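Borcombe Neighbors Help Board > Events and Gatherings

How do you do drinks for a big block party without the lines and the mess?

flestside_jen
Hi all! I somehow said yes to running the drinks table at the Flestside block party in September and I'm already losing sleep over it. We're expecting 300 people if the weather holds. Last year it was a free-for-all: coolers everywhere, half-finished bottles on every wall and porch step, and by 3 p.m. the kids had mixed everything with everything. There was also a line down past the mailbox because people kept stopping to ask what was in each jug.

I've got $605 for drinks, cups, ice, all of it. No alcohol, we're on a public street and the permit says no. I can borrow three folding tables and I have an outdoor outlet on my porch. Do I buy individual bottles, or big ones and pour? And how much is enough? I keep changing my mind every time I walk into the store.

Živko Leka
I've done this for our street over in Borcombe for longer than I care to admit, and before that I helped with the church picnics at Matić Hall, so I've made most of the mistakes already.

Pour from big bottles. Individual ones feel easier, but people take two sips, put theirs down, forget which one it was and come back for another. You pay for all of that. With cups you can pour small and people just come back if they want more (they do, and they don't mind!).

On quantity, I plan on three drinks a person over a long hot afternoon, and two if it's under four hours or cloudy. Make half of everything plain water. I know it's boring – it still goes first, every single year. Here's how I set the thing up:

1. Put the table in the shade and away from the food.
If you put drinks right next to the grill you get one giant clump of people and no way through it. Mine goes across the street from the food, with the trash and recycling at the far end, so folks walk past it on their way out.

2. Go in from one side only.
Cups first, then water, then everything else. A chair at the wrong end with a sign on it does the trick. Leave room behind the table for whoever's pouring, plus the coolers.

3. Use a different color cup for each kind of drink.
Plain paper ones are fine, as long as you can tell the colors apart from a few steps away. I do gray for water and a yellowish green for anything sweet. Then refills go fast, because you can see what somebody's been drinking before they've opened their mouth, and parents can spot a kid on his fourth lemonade from across the street.
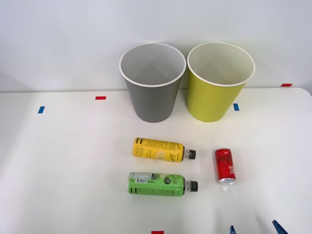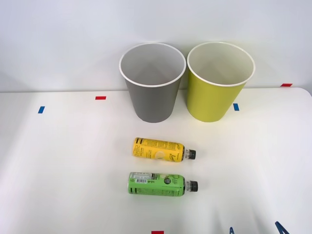 4. Keep the backups out of sight.
Have a few bottles of each thing out and the rest in coolers under the tablecloth. If people see twenty kinds of soda they stand there and think about it. Three choices plus water is plenty.

5. Order the ice ahead of time.
I ran out once and drove to four gas stations in an apron. Ask the store to hold it for you, and pick it up late in the morning. Keep the ice for chilling separate from the ice for drinking, with its own scoop.

6. Set up a marker station.
Two markers on strings, taped to the table. People write their names on their cups and keep them. Pencils don't work on the coated ones, ask me how I know.

For cups, get a lot more than you think. The year we had the band we went through 1,275, and I had figured on half that. They keep forever in a dry closet, so leftovers aren't a waste.

Your budget is fine if you stay away from the fancy sparkling stuff. Good luck, and sit down for ten minutes at some point!

pdxtransplant
buy cans and let people figure it out. it's a block party

mrs_t_on_alder
I'd go along with most of what Živko said, but I'd rent a couple of those big drink dispensers with a spigot for the water. Griltik over by the car wash has them, and they were nice about it when we brought one back a day late. Put it up on an upside-down crate or you can't get a cup under the spigot. Put a towel under it too.

Also check where that porch outlet is before you plan on plugging anything in. We ran a cord across the sidewalk and had to move everything after we'd set up.

And please don't buy the 2,000 pack of cups like my husband did unless you've got a garage. We're still using them for paint and tomato seedlings.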